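Last updated: October

Up at 5:40 to get the statistics reading done before my shift. Chapter nine, the one on sampling. I got through 28 pages and understood maybe half. I wrote my questions on the back of the Montoya pay envelope and will take them to Candela Barroso at the tutoring center, if she has a slot left this week.

The transfer office finally answered. They will take 43 of my credits from the community college and not the two lab courses, which they say are too old. I did those labs nine years ago, the spring before Nolum was born as a company and I went to work there instead of finishing. Sigrún Brynjólfsdóttir in advising thinks I should appeal. She gave me the form and said to attach the old syllabus. I don't have the old syllabus. I wrote to the college to ask for it and got an automatic reply.
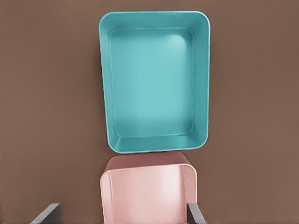

Blue-green tray on the brown tabletop.

Financial aid next. The bill for spring is due before the grant comes through, so I have to put down 1000 to hold my seat. I have some 38 dollars over that in savings. Kristóf offered to lend me half and I said no, then thought about it through the whole bus ride and called him back and said yes. I will pay him out of the December checks. We put it in writing, which was his idea and a good one.

Worked noon to six at Dodeo. Slow. Did flash cards behind the counter between customers. Urmas Kuusk came in for his order and asked what I was studying, and when I said I wanted to teach high school math he told me his sister did it for most of her life and still misses it. He didn't say anything about the pay.
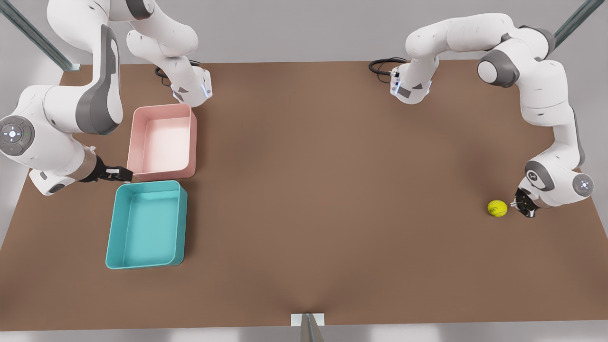

Probability homework tonight at the kitchen table, six problems, all of them drawing things out of containers. I got stuck on the fourth and Ubaldo Morelli, who took the class last year, told me over the phone to draw it. So I drew two open bins and one yellow tennis ball and asked myself which bin it would land in if each was as likely as the other. That one is easy. Then I added a second ball and then a third, and by the third I could see where the formula came from. Problem five went faster. Problem six I left.

Still to do: the appeal form, the essay for the Ukex scholarship (two pages, I have one paragraph), and a call to the placement office about classroom hours. They want me to observe in a school before I can be admitted to the teaching program, and every slot they list is in the middle of my shift. I'll ask at Dodeo if I can start at two on one day of the week.

Bed at 11:15. Lunch is packed.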